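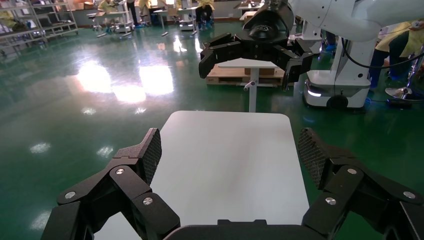

1. Check the pads first

The Rurkex rental kit has mesh-faced grip pads. Wipe them with a dry cloth and check the screws in the finger links before each shift. Spare pads come in packs of 4.

2. Label the unloading table

An upright acrylic sign is enough. Let the gripper take a small carton by its top edge and keep the flaps of the outer box open.

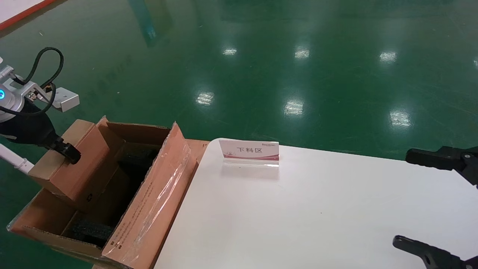 3. Keep the load light

Stay under 5 pounds per carton - the wrist faults above that. Service is due at 2,000 cycles.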